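Gripper closes off center after changing fingertips

I look after a small pick and place cell at Plevico. It picks up metal cylinders and moves them to a tray. In May I put new fingertips on the gripper and now it nudges every part sideways before it grips. The pick position in the program hasn't changed. Do I need to teach all the points again, or is something wrong with the fingers?

esdale_maint

Teach the points again. Takes ten minutes.

Andor Nyitrai

I would leave the points alone until you've checked the fingers. If the nudge started with the new tips, one of them is probably sitting proud. Take both off, wipe the mounting faces and the backs of the tips, and look for burrs or old threadlocker in the screw holes. Put them back with the screws loose, close the gripper on a straight pin, then tighten each side a little at a time.

After that, stop the robot just short of the part with the gripper open and check the wrist camera if you have one. On mine the two tips just show at the bottom of the picture, with the cylinder between them.
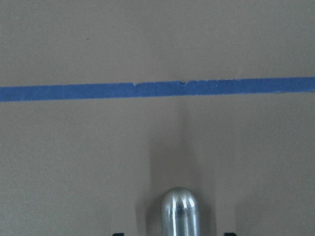
If the gap is the same on both sides, jog in slowly and close at low force. The part should stay put. If it still moves, shift that one pick point and save it under a new name – keep the old one until you've run 100 parts.

Check the screws again after 1,000 cycles. Mine had worked loose by then.

bitthorpe_nights

Same thing here, dirt behind the left tip. Also check for play in the jaws.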